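4.2 Floor Preparation and Handling Rules
Kilian Wallner
Thursday, December 5, 2019
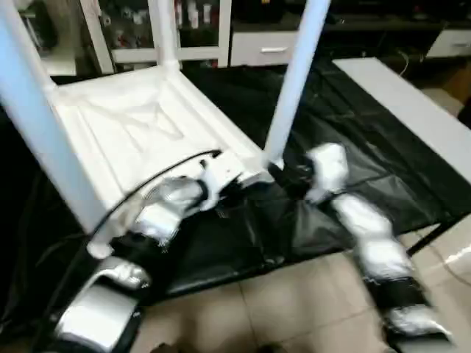 Figure 3. Two-arm handling of a plastic chair on a covered floor.

The rules in this section apply to every trial in which an object larger than the gripper opening is moved at floor level. They replace the draft used at the Skamen site until October, which covered tabletop work only.

Before a trial starts, the operator shall lay a sheet under the object and check that the arms can reach both sides of it without crossing. Folds in the sheet are allowed – they were present in most trials and are noted in the log. Grasping the sheet together with the object is recorded as a fault, even when the object is later placed correctly.

For rigid furniture such as the chair in Figure 3, first contact should be made at a rim or a leg. Closing force is limited to 32 N per gripper during the approach and may be raised to 100 N after contact is confirmed. One arm holds while the other repositions; both arms may release at the same time only if the object rests on the floor by itself.

We applied the rules to 254 trials under the Edoseo protocol. Faults fell into 2 groups: sheet grasps and cable contact. The second group is harder to score, as a cable may touch the object without affecting its motion. We therefore count cable contact only when it stops or deflects the arm – a stricter reading is discussed in Section 5.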